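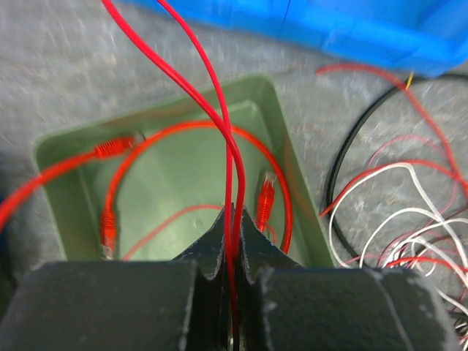 Thursday, after lunch

Back to the cable sorting, which I have been putting off since August and which Oľga very kindly did not mention at the morning meeting, though she did look at the cupboard for quite a long time.

I started with the reds. They go in the green bin for now, network cables and anything else red together, and I know that color is a silly way to sort cables, but it gets them off the bench and I can be more sensible about it later. Žofie's scheme (by length, then by connector) is better and I told her so. The trouble is that you have to untangle everything before you can measure it, and I wanted to feel I'd gotten somewhere by coffee time!

Lengths so far: 14 done and labeled, with the paper tags from the Nuttall box because the plastic ones from Gunach slide right off. I put the tag a hand's width from the plug. Closer than that and it gets in the way when you push the cable into the back of a rack, as I found out last winter with the Kavden unit, lying on my side with a flashlight in my teeth.

A note on coiling, mostly for me. The thin cables want a loose loop, over and then under, and they spring open if you pull them tight. Pick up one strand at a time and lift it well clear of the bin before you start on it. I kept grabbing a handful and ended up with the same knot three times over, only larger.

Tested the ones with tags. Two failed, both with a broken clip as well, so I cut the ends off and put them in the scrap box. Žofie, if you want the long one for the door sensor, it needs a new plug but the cable itself is fine.

Still to do: the grays, of which there must be about 60, and the drawer that came over with the Caltulura order and has never been opened as far as I know. Oľga thinks there are power leads at the back of it. We are also out of the small hook-and-loop ties, so I used string on the last few coils. Please don't throw the string away when you undo them, I only have the one ball.

Stopped at 4:20. Lid is off the tag box, pen is inside.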